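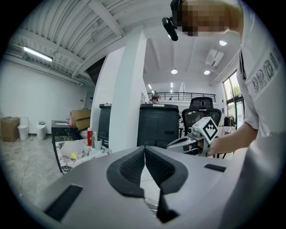 Wornico Building Services Team: Reference Pages

Exposed metal ceiling

An exposed metal ceiling is an overhead surface in which the ribbed metal sheet of a floor or roof is left open to the room below, with no tiles or plasterboard hung under it. The sheet is usually painted, most often white, and the beams that carry it stay in view. The type is common in workshops, warehouses, and offices set up in former industrial space. A typical arrangement in an open office or workshop has white corrugated panels, horizontal beams, a fluorescent tube light mounted beneath, and a white square column rising to the ceiling.

Terms

The sheet is called decking when it carries a floor or roof, and lining when it carries only its own weight. The raised parts are ribs and the low parts between them are valleys or flutes. "Corrugated" strictly means a rounded wave, but in general use it covers square-edged profiles as well. Staff guides at Wornico use "ribbed sheet" for both.

Structure

Decking spans from beam to beam with the ribs running across the beams. It is held down with screws, shot-fired pins or welds. Where a concrete floor is poured on top, the sheet acts as formwork and often as part of the reinforcement. Its underside is the only part seen from the room.

Beams pass their load to walls or columns. In an open room, columns may stand well away from any wall. A square column can be solid concrete, a hollow steel section, or a steel member boxed in with board for fire protection. Paint hides the difference, and the drawings should be checked before anything is fixed to it. Boxed columns will not hold a heavy bracket unless the fixing reaches the member inside, and drilling through the board can affect the fire rating.

Paint and finish

Sheet is commonly supplied with a zinc coating, with or without a factory colour coat. Bare zinc must be cleaned of oil before painting, or the paint will peel. Spraying is the usual method, as a roller misses the sides of the ribs. Dry-fall paint is often chosen for high ceilings; overspray dries before it lands and can be swept up.

White reflects more light than grey or bare metal and makes fewer fittings necessary. It also shows dust lines, water stains and rust at the screw heads sooner.

Lighting

Tube lights are fixed to the beams, hung on wire or chain, or clipped to a track. Running the tubes across the ribs gives uneven shading in the valleys, while running them along the ribs gives a more even look. Fluorescent tubes are found in many older fit-outs. They contain a small amount of mercury and are kept apart from general waste when replaced. LED tubes fit some of the same housings, but the ballast may need to be removed or bypassed by an electrician.

Sound

Bare metal reflects sound, and open rooms with this ceiling tend to echo. Common treatments are hanging baffles, acoustic board fixed between the beams, and perforated decking with mineral wool in the ribs. Carpet and fabric screens help to a lesser degree.

Condensation

Roof sheet without enough insulation may drip in cold weather. Stains that follow a rib often begin some distance from where the water falls, as water travels along the valley before it drops.

Care

Dust collects on the lower flanges of beams and on the tops of light housings. Both are vacuumed from a platform with a soft brush head. Wet washing is limited to spot work, with the lighting circuit switched off.

Use at Wornico sites

The Galis building has 14 bays of white-painted ribbed sheet over an open floor of 688 square metres. The Ayele annex has the same profile in 2 bays, with acoustic board added between the beams. Inspection notes for both are kept by Abrehet Gebretsadik.

See also: Boxed columns; Dry-fall paint; Suspended ceiling; Tube light housings

Page last reviewed 21 May 2026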